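The Rothe Year

The letter said I had been chosen. It used the word three times on one page, and I noticed that the signature was printed in the same blue as the logo. My mother put it on the refrigerator anyway. I was nineteen and in my second year at Hurnitz College, and up to that point the only thing I had been chosen for was jury duty.

The Rothe Year was a program for students with what the letter called unfinished potential. You applied with an essay, then you went to meetings for two semesters, and at the end you had a certificate and a mentor. There was a deposit of 400 dollars, refundable on completion. I asked the woman in the office what completion meant. She said it was different for everyone.

"But for the deposit," I said.

"You'll know," she said, and gave me a folder.

The first meeting was in a lecture hall with the heat turned up too high. A man in a vest told us he used to be just like us. I looked down my row and wondered which of us he meant. There was a girl who had brought her own lamp to clip on the desk, and a boy asleep with his hood up. The man said that he had been lost at Hurnitz, and that a single question had turned his life over. Then he wrote the question on the board: WHAT ARE YOU WAITING FOR? I was waiting for the sandwiches. They were in the program schedule, right there under his name.

We were told to keep a journal. I wrote in mine that the chairs hurt. The following week we had to trade journals with a partner, and I got the girl with the lamp. She had written four pages on courage, in ink. She read my line about the chairs, nodded for a while, and asked if the chairs were my father.

"They're chairs," I said.

"Okay," she said. She wrote something down.

In December they drove us out to Uvemeck for the retreat. It was a former motel with the pool filled in. My room number was 198, though the building could not have had anywhere near that many rooms, and I lay awake trying to work out who had picked the numbers and what they had hoped we would think. In the morning we stood in a circle on the part that used to be the pool and called out the thing we were leaving behind. People called out fear. They called out doubt, and other people's opinions. The boy with the hood called out "organic chemistry," and it was the first time I liked anyone there.
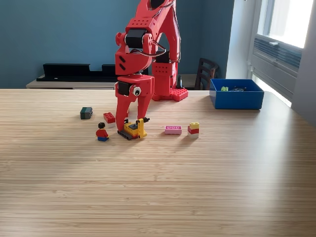 Red arm, googly eye, toy bricks on the table.

My mentor worked for Traltari. I never found out what Traltari did. He said "solutions" once, and when I asked to what, he laughed as if I had passed a test. We met at a coffee place near the bus station, and he paid, I'll give him that. He asked where I saw myself. I said I would probably teach middle school, or else work for the county like my aunt. He looked at me with real sadness.

"That's a small answer," he said.

"It has dental."

He let that go by. Then he told me about his own first year, how he had been lost, how a single question had turned his life over. I knew the question. I could have told him the vest. I stirred my coffee and let him get to the end, and his voice went a little rough at the right place, and I couldn't tell whether he did that every time or whether it still got to him. I thought about it on the bus — I still do sometimes, more than I think about anything he said.

The final ceremony was in spring. We each had two minutes to say what we had discovered. The girl with the lamp talked about courage and cried, and she got a standing ovation, and I stood too. I'm not made of wood. The boy with the hood had quit by then. Someone said he had switched to geology and seemed fine.

When my turn came I said that I had learned to listen. It was the sort of thing they liked. People clapped. The man in the vest shook my hand with both of his and told me he had seen the change in me from the very first night, when I had been asking about sandwiches.

I had not asked. I had only thought it.

I went by the office afterward for the deposit. The woman looked me up and turned her screen a little away from me. She said it had been applied toward the alumni circle, unless I had opted out in writing before the retreat. There was a form for that. It should have been in my folder.

I went home and looked, and it was there, behind the journal prompts.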